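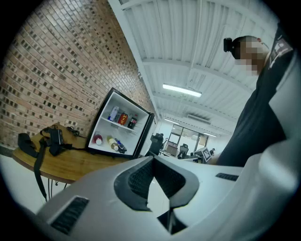 1. 주제를 고르게 된 이야기

우리 조는 학기 초부터 스쿠터의 무단변속기를 다뤄 보고 싶다는 마음이 있었습니다. 조원 가운데 통학할 때 스쿠터를 타는 사람이 있어서, 출발할 때 차체가 덜덜 떨린다는 하소연을 거의 매일 듣다시피 했거든요. 처음에는 엔진 문제가 아닐까 하고 점화 플러그부터 들여다보았는데, 공회전은 멀쩡하고 막 움직이기 시작할 때만 떨림이 심했습니다. 그래서 지도 선생님과 상의한 끝에 구동 벨트와 원심 클러치 쪽으로 범위를 좁혔습니다.

실습 차량은 학교에 있던 Skandach 스쿠터이고, 분해 전 주행거리계는 1843km를 가리키고 있었습니다. 벨트가 닳기에는 이른 거리라고들 생각했는데, 막상 커버를 열어 보니 안쪽에 검은 가루가 제법 쌓여 있어서 다들 눈이 동그래졌습니다.

2. 분해와 측정

커버 볼트는 풀어 낸 순서대로 골판지에 꽂아 두었습니다. 길이가 서로 달라서 섞이면 조립할 때 고생한다는 조언을 들은 덕분인데, 정말 고마운 조언이었습니다. 벨트 폭은 위치를 바꿔 가며 3번 재어 평균을 냈고, 롤러는 한쪽만 납작하게 닳은 것이 있는지 손끝으로 굴려 보며 확인했습니다. 클러치 슈 표면은 유리처럼 반들반들해진 부분이 있어 고운 사포로 가볍게 문질렀습니다.

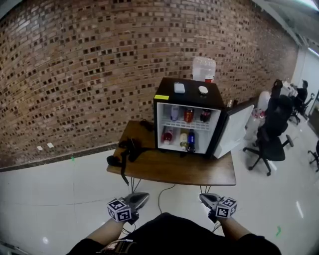
- 3 -

비교용 벨트로는 Gavonholm 제품과 Stedetti 제품을 준비했습니다. 두 벨트를 번갈아 끼우고 운동장 옆 직선로 600m를 같은 사람이 타면서, 출발할 때의 떨림을 조원들이 점수로 적었습니다. 점수는 10점 만점이고 높을수록 부드럽다는 뜻입니다. 사람 느낌에 기대는 방법이라 미덥지 않다는 지적을 중간 발표 때 받았고, 저희도 충분히 맞는 말씀이라고 생각합니다. 진동 센서를 빌려 보려고 했지만 일정이 맞지 않아 아쉽게도 포기했습니다.

3. 결과와 느낀 점

벨트를 바꾼 것만으로는 점수 차이가 크지 않았습니다. 오히려 클러치 슈를 다듬고 하우징 안쪽의 가루를 깨끗이 털어 낸 뒤에 떨림이 눈에 띄게 줄었고, 그때는 다들 박수까지 쳤답니다! 롤러는 D'Amico 제품으로 갈았는데, 이것은 출발보다 중간 속도에서 힘이 붙는 느낌에 영향을 준 듯합니다. 다만 저희가 롤러와 클러치를 같은 날에 손본 탓에

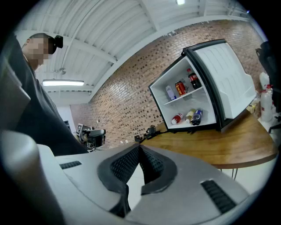 어느 쪽이 얼마만큼 효과를 냈는지는 딱 잘라 말하기 어렵습니다. 다음에 다시 한다면 부품을 하나씩만 바꾸고, 바꿀 때마다 시승을 하려고 합니다. 조립할 때 풀리 너트를 토크 렌치로 조이는 순서도 따로 정리해 두었으니, 뒤에 이 스쿠터를 맡을 후배들이 편하게 썼으면 좋겠습니다.

벨트 폭 측정표와 시승 점수표는 부록에 붙였고, 수정본은 9월에 실습실 책장에 꽂아 둘 예정입니다.

7월 29일 제출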